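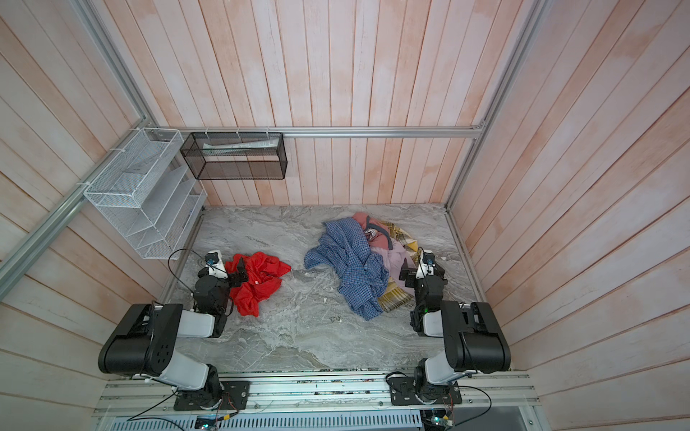

White mesh organizer on the left, black basket on the back rail, and the clothes I still have to deal with.

I've had the Kallport wire mesh set up for 8 weeks now, which is long enough to have opinions, and boy do I have them. I bought two pieces: the white file organizer with the slanted tiers and the plain black rectangular basket. Both are sold for desks and offices. I wanted them for laundry, or really for all the little stuff that piles up wherever I sort laundry (stray socks, stain sticks, care labels I cut out and then feel guilty about).

Let's start with the white one, because it's the one I love! The tiers lean forward so you can see what's in each slot, and a folded washcloth sits in there perfectly. It did not come with anything I'd trust to hold it on a rail, so I used two white cable ties near the top corners and called it done. A pack of 300 ties from Tondance will apparently last me until I retire. Snip the tails short or they'll scratch your wrist every single time you reach past.

The black basket is fine. Just fine! It's a box made of mesh. Paper and packaging can lie flat along the bottom, anything tall makes it tip forward a little, and small things like collar stays fall right through. I paid 17 dollars for it and I'd have been happier at ten. Lint loves the mesh too, so plan on going over it with an old toothbrush.

What I didn't expect was how much I'd like having both of them off the floor. I sort on the floor, always have, reds to one side and everything else in a heap, and now there's room to spread out without kicking a bin over. My floor is that gray marble-look stuff, and it wipes down in no time, so I don't mind dropping clean shirts on it.

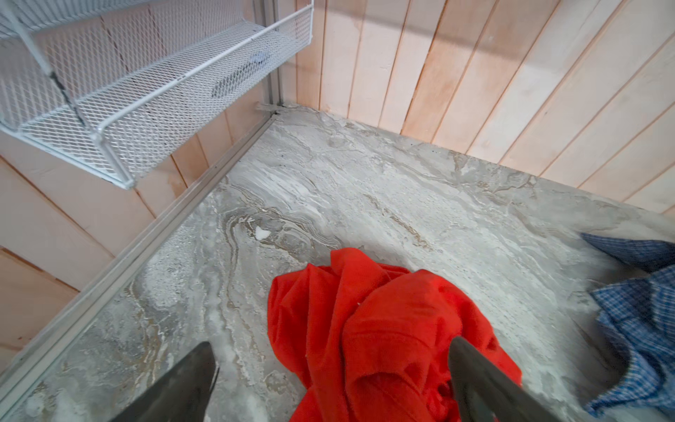

Taststead wrote in the comments that mesh and knits are a terrible mix, and that anything fuzzy should be kept well away from the cut ends of the wire. Fair point! I did snag a cardigan on the black basket back in March, on the rear corner where the weld is rough. A dab of clear nail polish fixed the corner (the cardigan, not so much). The white one has been smooth all over.

Would I buy them again? The white one, yes, and I'm eyeing a second for the hall closet. The black one I'd skip unless you catch it at 30 percent off, and even then, run your fingers along the back edge before you toss the receipt.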